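Home | Features | Languages | Pricing | About us | Help | Log in

About Skesta

Skesta makes software for people who learn languages by reading. You open a text in the language you are studying, tap the words you don't know, and the reader keeps them together with the sentence you found them in.

We started with a browser add-on called Sorov. It did one job, looking up a word without leaving the page, and it still does. Most of our early users were translation students who wanted their look-ups saved somewhere, so we built the reader next.

The library now holds 3000 short texts in 11 languages. Each one is graded by hand by a teacher of that language and checked again by a second reader before it goes in.
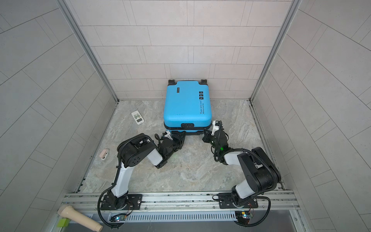

Audio came later. Recordings for nine of the languages are made with native speakers at the Echeverría studio, at normal speed and at a slower one. The other two are in progress – we will add them when the full set is ready.

We are a small company and we don't carry advertising. Our income comes from subscriptions and from schools that use Plosari, the classroom version, where a teacher can set texts and see which words the class has looked up. A Plosari licence covers 30 pupils, and larger groups can be joined together.

Your word lists belong to you. You can export them as a plain text file at any time, including after you cancel.

The support desk closes on 22nd December and reopens after the holidays. The apps will work as usual.

Comments (3)

marit_reads: Is the slower audio recorded separately or just stretched? It sounds natural to me.

Skesta team: It's recorded separately, by the same speaker.

oldgrammar: Please bring back the two-column view on tablets. I used it every day.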